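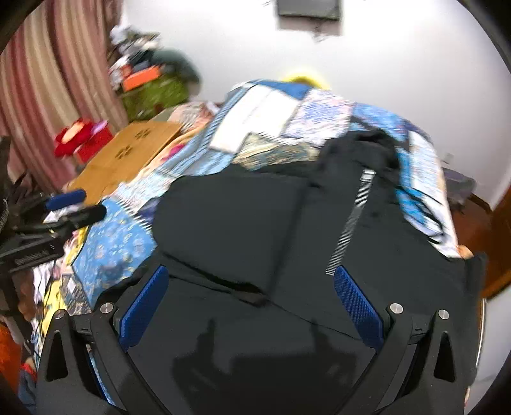
It never gets tired of the zippers, my sister said, and that was the moment I decided I had to try one myself.

We were in the old feed store in Pemville, second day of the Varno open house, and the line for the folding room went out past the coat racks. I had driven 50 miles for this. My sister had driven four, and complained more.

What they had built in there was a bedroom. A whole bedroom, with a quilt on the bed and a curtain and plenty of stuff piled up the way it piles up in anybody's bedroom, and you went in one at a time and took hold of the grips -- the Jonier, they called it, like an uncle -- and did laundry with it. You squeezed and the jaws closed. You let go and they opened. The blue pads had a pattern on them as fine as fish skin, and I wanted to touch it so badly that I did, before the woman in charge had finished telling me I could.

"Jacket first," she said. "Sleeves in, then the bottom up. Go as slow as you like."

I went very slow. The first sleeve slid off the pads and I laughed out loud. The second sleeve I got! I pinched the cuff and carried it over and laid it down on the chest, and it stayed there, and I felt the way I did when I was eight and got the needle down on a record without a scratch.

"That's 641," she said, and wrote it on her sheet.

"641 what?"

"Folds. Yours is in there now. We want 800 before we close up tonight, and then it all goes in and the arm next door learns from it."

So naturally we went next door. The arm was bolted to a table from the Hanrahan school cafeteria (you could still see the gum) and it was working on a gray sweatshirt. It reached out, stopped, seemed to think better of it, and came at the sleeve from the other side. A little kid in rain boots said "good job" to it, very seriously. I have been to ball games with less feeling in the room.

"It's doing yours," my sister said.

"It can't be. They haven't put mine in yet."

"Well, it folds like you. Look at that. Crooked."

It was crooked. The arm patted the whole mess flat, twice, which I also do, and then it waited with its jaws open for somebody to shake the sweatshirt out and throw it down again.

I got back in line.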